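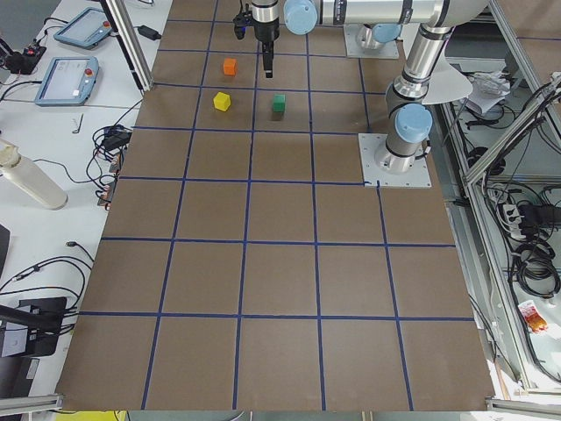
# gridcell-replan: data card and notes

Posted in February by Teodoro Bermúdez

Reading time: 5 minutes

This repository holds the logs, the scoring scripts and a small patch to the Gornumden planner, all from our attempt to find out whether learned cell assignment is worth having on a two-arm tabletop cell. My short answer is that I would not ship it yet. The long answer is below, with the numbers I trust and the ones I don't.

## What the claim was

Gornumden is a task-and-motion planner for two arms sharing one board. The board is divided into square cells with blue tape, the objects are coloured cubes, and a goal is a list of colour-and-cell pairs. Version two added a learned module, Szabo, that decides which arm takes which cube before the motion planner is called. The release notes said it "largely removes" the waiting that happens when both arms want the same patch of air.

I have read that sentence in the notes of a good many planners. It usually means somebody ran the easy layouts.

## What is in the data

- `logs/baseline/` — 1000 planning calls using the old fixed rule, where each cube goes to the arm whose base is nearer
- `logs/szabo/` — the same 1000 layouts with the learned assignment turned on
- `logs/hardware/` — 50 of those layouts run on the real cell, under both settings
- `scripts/score.py` — turns any of the above into a table
- `patches/` — one change to the collision margins, explained further down

Each planning record has the start layout, the goal layout, the assignment, planning time, path length per arm and the reason for failure if there was one. Hardware records add joint states and the perception output at the start and end. Camera images are not included in the logs.

## How layouts were drawn

Start cells are drawn evenly across the board, then goal cells likewise, with no two cubes in the same cell. This matters more than it sounds. The sample layouts that come with Szabo favour the two ends of the board, and with cubes spread out like that almost any assignment rule looks clever. When orange, yellow and green sit in neighbouring cells at the far end, the arms have to take turns whatever the module says, and the saving goes away.

I tagged 300 of the layouts as "crowded", meaning at least two cubes start in cells that share a side. If you only have time to look at one subset, look at that one.

## What I found

On the open layouts Szabo does cut waiting. I went looking for a mistake in the scoring and didn't find one, so I accept it.

On the crowded layouts I can't tell it apart from the fixed rule. Sometimes it is worse, usually when it hands a cube to the far arm to "balance" the work and that arm then has to reach across the other one. The planner finds a path in the end, but the path is ugly and slow. Search the logs for `cross_reach` and you will see them.

Planning time is the part the release notes leave out. The module itself is quick, but a bad assignment can make the motion planner grind until it hits the 10 second limit. Those calls are counted here as failures. The upstream script drops them, and I think that is wrong — a planner that runs out of time has not produced a plan.

## Perception

Cube poses come from Sasano, which finds colour blobs and snaps each one to the nearest cell centre. Snapping is convenient and it hides errors. A cube sitting on a tape line gets a confident cell label, and nothing downstream knows there was any doubt. I have left the unsnapped estimate in each hardware record as `pose_raw` so you can judge for yourself.

The cells nearer the camera also look bigger in the image. Sasano corrects for that with a homography taken from the tape crossings. If the tape has lifted or been relaid slightly off, the correction is off too. Check the residual before you believe a placement error from the far rows.

## The patch

The default collision model treats the gripper as a box and leaves out anything bolted to the side of the wrist. Our patch adds a second box for that and widens the margin between the arms. It makes both settings slower, and all results here use it. Without it the figures look nicer and I wouldn't stand near the cell.

## Known problems

- The scoring script assumes one camera position. Move the camera and you must redo the calibration file by hand.
- Hardware runs were started from the pendants, so the gap between plan and motion includes a person pressing a button. Don't use it as a latency figure.
- Seeds are stored for the planner but not for the layout generator. The layouts themselves are saved, so you can rerun them, but you can't draw the same set again.
- Every layout has three cubes. I make no claim about more.
- Nothing here tests what happens after a dropped cube. Replanning in the project name refers to replanning before motion starts. I argued for a different name.

## Running it

Build the planner with the patch applied, then:

 python scripts/score.py logs/baseline logs/szabo --crowded-only

Leave off the last flag for the full set. If your table differs from the one in `results.md`, open an issue and attach the planner's config file. Most differences so far have come from the margin setting.

Related items

- Zusidberg cell: calibration notes
- Sasano and the trouble with snapping
- Gornumden collision margins, before and after
- Why we stopped dropping timeouts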